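Progress report to Amgate, December 2019
Project: reuse of storage bins, Lillik site

In this period we continued the work with the metal bins which we received from Noltton. The main task was to prepare them for small mixed parts and toys, so that the packing team at Msimang can take over the sorting in March.

**Bins.** We have 46 bins on the site now. All were washed and inspected, and 18 were put aside for repair of the inside surface. The remaining bins are in daily use. We decided to keep the open type without lid, as the staff must reach the bottom many times in one shift. The inside walls are sloping, and the small pieces collect in the middle of the floor, where it is easier to pick them.

The condition of the walls is a matter we wish to report in detail. Scuffs and specks are normal after some weeks and we do not clean them each time. Reddish-brown patches we write in the log with the bin number, and we look at them again at the end of the month. 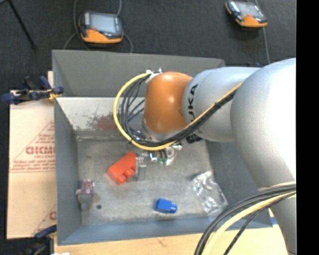
For the repair we asked for two offers. The first includes new coating for the inside only, the second also for the outer panels. We prefer the first one. The outside is not touched by the goods, and the difference in price is 600 dollars, which we would like to use for labels and dividers.

**Sorting.** The trial lot was 500 pieces. It took us longer than we planned, mainly for the reason that blocks and metal fittings arrived in the same bags. We now ask the sender to separate them before delivery. Two deliveries after this request were already better, one was still mixed.

**Delays.** The shelf for the empty bins is not delivered yet. Until it comes we keep them on pallets near the door, and this makes the passage narrow. We informed the building office.

**Next period.** We plan to finish the repairs, to complete the labels and to write the short instruction for Msimang. We also need your decision about the coating offer before the supplier changes the price.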